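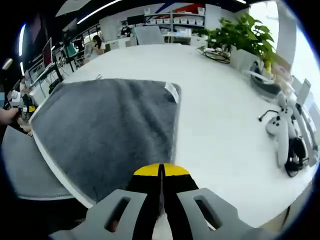
The big table, with a gray towel laid out flat and a gripper at the ready.

Kindon FAQ

I get the same questions about Kindon over and over, so I've put my answers in one place. I wrote most of the code, so blame me for the opinions too.

What does Kindon do?
It takes the recordings from our hand-held grippers, lines up the video with the tracking, and turns the lot into episodes a policy can train on. It doesn't train anything itself. For that we use Ellar, and you're welcome to plug in whatever you like!

Do I need two grippers?
Nope. One is fine for picking and placing. For cloth I'd go with two, and you'll want to set "pair: true" in the session file before you start. Add it later and Kindon has to redo the time matching from scratch (I did this to myself with 290 episodes once, and it ran well into the evening).

How do the two sides stay in sync?
Each stream gets its own clock offset at the start of a session. We check it again every 14 episodes and refit if it has drifted by more than 7 milliseconds. You can tighten that number, but I wouldn't — you'll just get a wall of warnings and stop reading them.

Why does folding come out worse than pick and place?
Cloth is hard! A cup has one pose and you're done. A towel can bunch up in a thousand ways, and the policy has to work from whatever the wrist view gives it. What helped me most was mixing up the starting layouts. I'd been putting the cloth down neatly every time, and the policy got very good at neat cloth and nothing else. 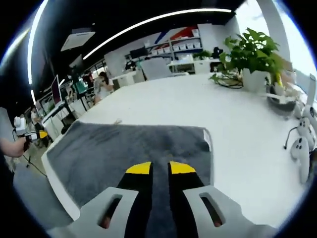

So now I nudge a corner or turn the whole thing a bit between episodes, and I write the layout into the notes field. Kindon can split your training and test sets by that field, which saves a lot of fooling yourself.

My gripper width reads wrong. Is that a bug?
Probably calibration. Run "kindon width" with the fingers fully closed, then fully open, and repeat it 3 times. If the numbers still jump around, send me the log.

Can I use it with the Mohammadi planner?
Yes, through the export command. Poses come out in the table frame, so check which way your z axis points first.

Does it run on Windows?
Playback does. Import is Linux only for now. The folks at Illmont have a patch that mostly works, and I'm hoping to merge it in March — ask me again then.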